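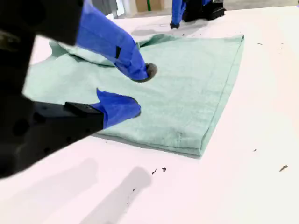 Cheguei à Jiltex às oito e meia da manhã, com um café na mão e sono atrasado, e a primeira coisa que ouvi foi rádio. Rádio mesmo, música dos anos oitenta, alto! Eu esperava uma lavandaria industrial cheia de apitos e vapor, e a zona das máquinas até é assim, mas a sala de dobragem fica do outro lado do corredor e lá conversa-se à vontade.

Quem me recebeu foi a Lorna Tiongson, chefe de turno. A Jiltex trata da roupa de hotéis, ginásios e de duas clínicas de Gresport, e em fevereiro começou a passar parte da dobragem para braços robóticos, montados por uma empresa pequena chamada Stirari. Eu andava há meses a pedir para ver isto, por isso imaginem o entusiasmo (levei dois cadernos e enchi um).

O que mais me prendeu foram as mesas brancas com os braços pretos por cima. São grandes, bem maiores do que eu pensava, e depois acabam numa pinça de dois dedos com fita azul, quase uma coisa de trabalhos manuais. Fiquei uns bons minutos a olhar para as pontas a procurar a beira do pano. Um pano mole não tem forma certa, explicou-me o Dae-han Choo, técnico da Stirari, e cada peça cai na mesa de maneira diferente. Uma caixa de cartão qualquer braço apanha, uma toalha já é outra conversa.

E são lentos, atenção. A Sun-ja Moon dobra toalhas ali há anos e fez-me uma demonstração ao lado da máquina: quando ela pousou a quarta, o braço ainda estava a alisar a primeira. Riu-se imenso. Mas depois disse-me uma coisa que apontei logo – que o braço não tem ombros. No fim do turno, antes, ela chegava a casa e não conseguia pendurar o casaco no cabide alto.

Agora a Sun-ja passa metade do turno a dobrar e a outra metade a tomar conta de 4 mesas. Tira as peças que ficaram tortas, separa as que têm manchas, limpa o cotão dos tampos com um pano e chama o Dae-han quando uma pinça começa a falhar sempre no mesmo canto. Gosta mais, diz ela, embora o cotão a irrite profundamente. Num dia normal passam pelas mesas 418 peças, e o resto continua a ser feito à mão.

Nem toda a gente está convencida. O Man-sik Yoo, que trabalha na expedição, acha que estão a ensinar as máquinas para depois dispensarem pessoas, e disse-o à frente da chefe sem grande cerimónia. A Lorna respondeu que até agora não saiu ninguém e que a empresa se comprometeu por escrito a manter os postos durante este ano. E depois do ano? Encolheu os ombros. Gostei que não me tivesse dado um discurso.

Houve uma mudança de que eu não estava à espera, a dos horários. O turno da noite na dobragem acabou, e quem lá estava passou para a tarde. Para a So-yul Hong, que tem um miúdo na primária, foi ótimo na parte do sono e péssimo no ordenado, porque perdeu o subsídio noturno: 142 euros a menos por mês. Estão a negociar um complemento de 100 para quem fica com as mesas, mas quando lá estive ainda não havia nada assinado.

Almocei com elas no refeitório (arroz de pato, muito decente) e voltei à sala mais uma vez antes de sair. O rádio tinha mudado para as notícias e a Sun-ja estava a refazer uma pilha inteira que, para mim, estava perfeita. Para ela não estava.

Se quiserem ir, a Jiltex aceita visitas de grupos pequenos, sempre de manhã. Levem sapatos fechados e falem com a Lorna com antecedência.

Artigos recentes
Uma manhã na fábrica de botões Yeo
O mercado de peixe de Gresport antes das seis
Visitar oficinas com crianças: o que levar na mochila
Três museus pequenos para um dia de chuva

Contacto | Sobre o blogue | © Todos os direitos reservados | Voltar ao topo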